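Autowerbung: Jalora holt sich den Etat für den Muris

17. Dezember 2019

Die Agentur Jalora macht die Kampagne für den neuen Muris. Das hat der Hersteller Karaki am Vormittag bestätigt, nach einem Pitch, der sich seit August hinzog. Zuletzt waren noch zwei Agenturen im Rennen. Die andere: Eron, bisher für die gesamte Kompaktklasse von Karaki zuständig. Dort behält man wohl das Händlergeschäft, mehr aber nicht.

Zum Auto nur kurz. Der Muris ist ein kompakter Kombi mit 177 PS, Front- oder Allradantrieb, Verkaufsstart im Frühjahr. Preise will Karaki erst im neuen Jahr nennen. Ein Hybrid soll folgen, Termin offen.

Interessanter ist die Kampagne. Kein Bergpass, keine Küstenstraße, kein Sonnenuntergang. Jalora setzt auf den Alltag: Getränkemarkt, Schwimmkurs, Umzug der Schwester in den vierten Stock. Der Claim lautet "Passt noch rein." Drei Wörter, im Spot erst ganz am Ende zu hören. Bis dahin wird kaum gesprochen, Musik gibt es auch nicht, nur Türen, Blinker, Regen aufs Dach.

Gedreht wurden 5 Spots, einer davon 60 Sekunden lang fürs Kino, die übrigen kürzer fürs Fernsehen und fürs Netz. Dazu Plakate in rund 80 Städten, überwiegend an Ausfallstraßen und in Parkhäusern. Radio kommt später dazu, warscheinlich zur Händlerpremiere. Zum Budget keine Angaben, wie üblich.

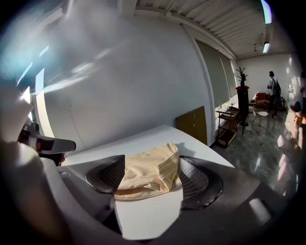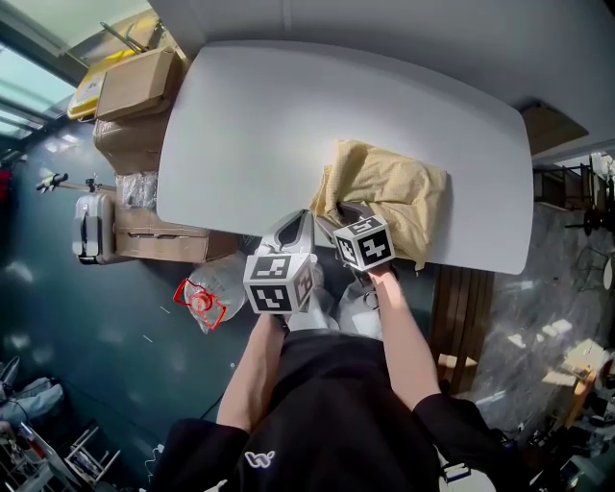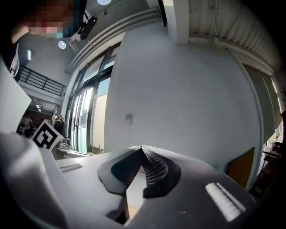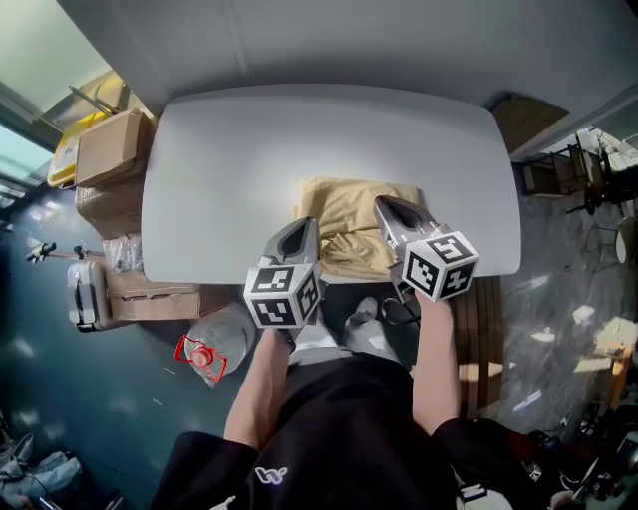
Bilder 2 und 4: Arbeit mit zwei Handgreifern und einem Tuch am weißen Tisch. Bilder 1 und 3: Greifer in Nahaufnahme.

In der Branche kam die Entscheidung überraschend. Jalora hat bislang vor allem für Möbelhäuser und eine Baumarktkette gearbeitet, Autos standen nicht auf der Kundenliste. Bei Karaki sieht man darin offenbar einen Vorteil. Man habe "genug Kurven gesehen", heißt es aus der Marketingabteilung. Eron hatte dem Vernehmen nach einen deutlich klassischeren Entwurf vorgelegt, mit viel Landstraße und und einer Erzählstimme.

Ganz ohne Risiko ist das nicht. Der Vorgänger lief schwach, gerade bei jüngeren Käufern, und die Konkurrenz wirbt in der Klasse zurzeit fast nur noch über die Leasingrate. Eine Rate wird im Kinospot nicht genannt. Auf den Plakaten schon, klein, unten rechts.

Start der Plakate in der zweiten Januarhälfte, Kino und Fernsehen zwei Wochen danach. Der lange Spot ist vorab bei den Händlern zu sehen. Der Vertrag mit Jalora läuft zunächst zwei Jahre, mit Option auf ein drittes. Eine Stellungnahme von Eron lag bis Redaktionsschluss nicht vor.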